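Zip-top bags for wrapped candy, part two

Last month I wrote about rigid tubs for bulk candy and got one email asking why I bother with tubs when zip-top bags cost a fraction as much. Fair point. I have since gone through most of a box of Fenik bags and part of a box of Varkari, so these are my notes.

The job is simple. I buy mixed wrapped candy in bulk, split it into portions, and hand the portions out at the Oltmanns street fair in July. Each bag has to close, stay closed in a crate, and open again without tearing. I pack to 900 grams in the large size. The small size takes much less and I only use it for leftovers.

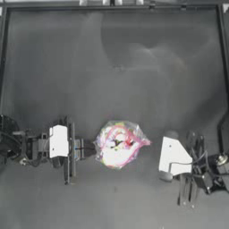

Film thickness matters less than I expected. Thin film splits at the side weld if a hard candy is forced into the corner, but that is a loading fault. What I check now is the seal strip. A colored strip is easier to inspect than a clear one, and the pink-red one on this bag can still be followed as a loop through the crumpled plastic, even with strong light on it. With a clear strip I have to tilt the bag and run a thumbnail along the track. Over a full packing session that adds up.

Closing procedure, for the large size:

Fill to two thirds. Lay the bag flat and spread the contents so no wrapper tail sits in the track. Press from one end to the other with a single finger. Leave the last bit open, push the air out with a flat hand, then close it. Tug lightly at the middle of the seal.

Wrapper tails are the main cause of failed seals. Twist wraps are worse than flow wraps. The twist end is stiff enough to hold the two halves of the track apart, and the gap is small enough to miss.

Decha Klinhom, who packs with me, skips the flat step and closes the bags upright. He is faster. His bags also hold more air and stack badly, so we have agreed that he does the small size. 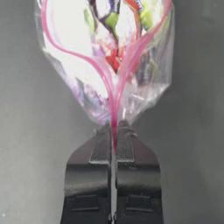 Handling after filling is the other weak point. Candy in a soft bag moves toward whatever end is lower, and the empty part of the film gathers into folds. When the plastic is bunched tightly enough, both pink strips end up twisted together into one narrow tail, and a seal in that state should be checked again before the bag goes in the crate. Smooth the track out, then press it a second time. I also try to get a mix of colors in every bag. Purple, lime green and red are easy to tell apart through clear film, so a portion that is all one kind shows up quickly.

For storage I stand the bags on edge in a Lillard crate, strips up, 30 to a crate. Laid flat, the bottom ones carry too much load and the strips take a set. Keep the crate out of the sun.

I still prefer tubs for anything kept past the summer. For the fair I will stay with the Fenik bags and order another box.

Last updated: 2018-06-07

Related posts
Rigid tubs for bulk candy, part one
Kitchen scales: drift and how to check for it
Labels that come off clean
Crate liners, two kinds compared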